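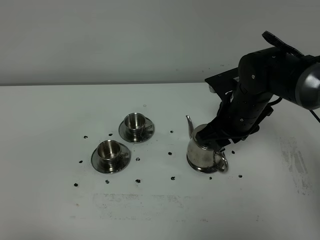

Porque é que a leitura de condutividade do banho deriva quando a bomba está parada? O eléctrodo fica numa zona morta do tanque e a solução estratifica junto à parede.

13 de maio. Tanque Grenholm, ensaio de salmoura.

- Calibração da sonda Petkov a 21 °C, padrão novo. O padrão de outubro foi para o lixo, frasco mal vedado.
- Bomba ligada, leitura estável em 3000 µS/cm. Bomba desligada: a leitura começa a descer ao fim de 7 minutos.

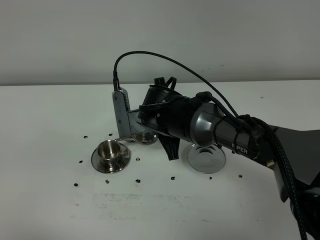
- A descida repete-se com a sonda a meia altura, mas mais lenta. Junto ao fundo, sobe. Compatível com estratificação -- o cabo fica excluído, trocado entre as duas séries.
- Folha de cálculo Flekis: a compensação térmica estava ligada duas vezes, na sonda e na folha. Desliguei a da folha. As séries antigas têm de ser recalculadas.

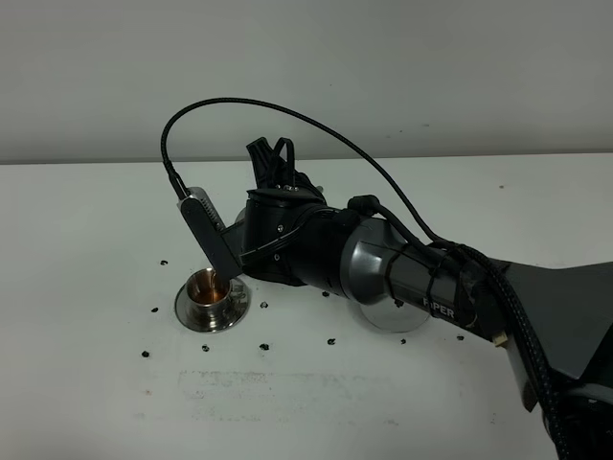 ## Pendente

- Deslocar o suporte da sonda para a saída do difusor.
- Repetir com agitação intermitente.
- Pedir à Sorkcombe o O-ring da tampa; o actual tem um corte.
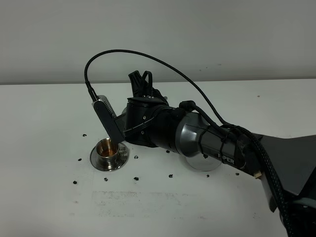

*Fig. 4 -- Braço PiPER sobre a mesa branca.*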